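Finger pads, dark cloth and a long afternoon

I have been promising a proper write-up of the gripper comparison since June, and a few of you have been very patient (and a few of you have not, which is fair enough). The short version is that I spent far too long choosing between two sets of finger tips for the two-arm bench, the stock ones and the tapered Rillness ones, and my favourite turned out to be the set I nearly didn't order.

Cloth is what I care about, and dark cloth most of all. A wrist camera that copes beautifully with a tea towel goes a bit vague when everything under it is the same colour, so I've been leaning on creases and edges to tell me where a second layer starts. 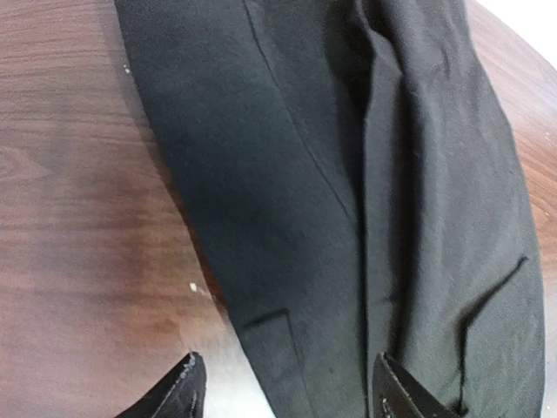 Agnes Sutherland wrote in to say that I should stop fussing over the tips and look at closing force, as her own stock fingers behaved perfectly well once she turned the force down. I did try it, Agnes! It helped with thin shirts and did very little for heavy wool.

Sleeves are a different sort of job again. With both arms pinching a cuff, you find out quickly whether your two controllers agree on the time. Mine were 41 milliseconds apart under the old Trarnow firmware, and the lag went straight into the shoulders of the shirt.

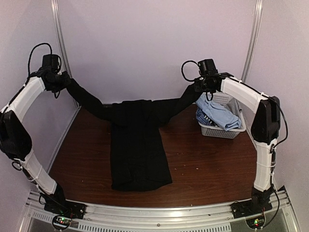

Have you thought of running both arms off one controller, asks Karthik Gazi, and saving yourself the syncing altogether? I have, and I probably will over the winter, though it means re-routing cable I only just finished tying down – and I'm rather fond of how tidy it looks.

Back to the tips, then. The narrow ones earn their keep when there's a fat fold to straddle, where a blunt finger tends to push the cloth along ahead of it like a little snowplough. They do pick up lint, so I keep a roll of tape handy and clean them every 5 runs or so.
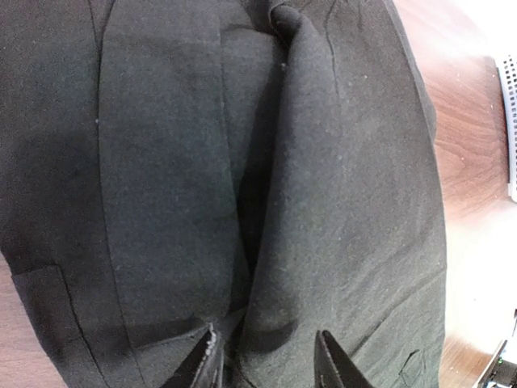

According to Vlasta, none of this matters half as much as exposure, and she'd lock the wrist camera manually before spending another dollar on fingers. She has a point. I've since fixed mine at 800 microseconds, and the greys separate much more nicely.

Bags I've left for last, as I'm still undecided. There are straps and flaps and seams all over the place, and a wrist camera swinging in quickly smears the lot. Slowing the approach is next on my list, along with the softer Wei pads.
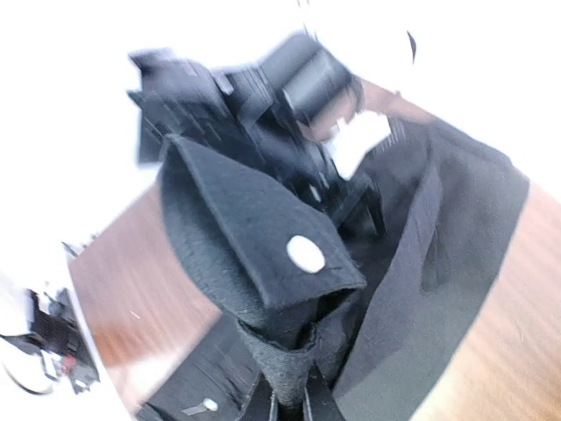 Posted by Isla Jardine
Filed under: grippers, wrist cameras, workshop

If you've run the Wei pads on anything with a flap, please leave me a note in the comments, particularly about how they wear. I'll be trying them on the left arm first and keeping the Rillness tips on the right.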